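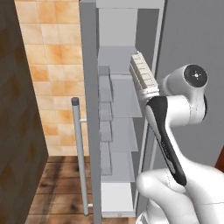
Ji-hoon Son fragt in seiner Nachricht an uns, ob man auch mitmachen kann, wenn man zu Hause fast nie kocht und abends meistens nur Brot isst. Ja, das geht sehr gut. Wir suchen keine guten Köche, wir suchen normale Haushalte.

Teilnehmende gesucht: Ernährungstagebuch "Sekard"

Für unsere Studie über Einkauf und Reste im Haushalt suchen wir noch 19 Personen ab 18 Jahren. Die Studie heißt Sekard und wird vom Büro Tetteh durchgeführt. Sie beginnt im Februar und dauert elf Wochen.

Was Sie machen:
Sie schreiben jeden Abend in ein Heft, was Sie eingekauft, gegessen und weggeworfen haben. Das braucht etwas Geduld, besonders in der ersten Woche. Einmal in der Woche wiegen Sie die Reste auf einer Küchenwaage, die Sie von uns bekommen. Getränke werden nicht gewogen, Suppen aber schon. Am Anfang und am Ende führen wir mit Ihnen ein Gespräch von 65 Minuten, entweder bei uns im Büro oder am Telefon.

Wen wir suchen:
Personen, die allein oder zu zweit wohnen und den Einkauf selbst machen. Wer in einer Wohngemeinschaft lebt, kann sich melden, wenn er ein eigenes Fach im Kühlschrank hat. Sie sollen während der Studie nicht länger als fünf Tage am Stück verreist sein. Deutsch müssen Sie nicht perfekt schreiben, ich selbst mache auch noch Fehler. Stichworte genügen, und das Heft gibt es auch auf Englisch und Koreanisch.

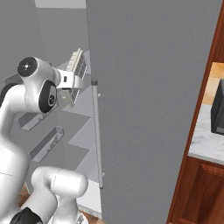 Kühlschrank mit geöffneter Tür

Was Sie bekommen:
Die Vergütung beträgt 245 Euro. Die erste Hälfte wird nach der fünften Woche überwiesen, die zweite nach dem Schlussgespräch. Wenn Sie früher aufhören möchten, dürfen Sie das ohne Angabe von Gründen tun; das Geld für die abgeschlossenen Wochen behalten Sie selbstverständlich. Die Waage geben Sie bitte zurück.

Ihre Angaben werden ohne Namen ausgewertet. Die Hefte bewahren wir getrennt von der Adressliste auf.

So melden Sie sich an:
Bitte schreiben Sie uns bis 25.01.2024 eine kurze E-Mail mit Ihrem Alter, der Zahl der Personen im Haushalt und einer Telefonnummer, unter der wir Sie am Nachmittag erreichen. Einen Lebenslauf brauchen wir nicht. Wer schon bei der Befragung "Vakum" dabei war, darf sich wieder bewerben, soll es aber bitte in der Mail erwähnen.

Fragen beantwortet Byung-chul Won, Büro Tetteh, Betreff "Sekard Tagebuch".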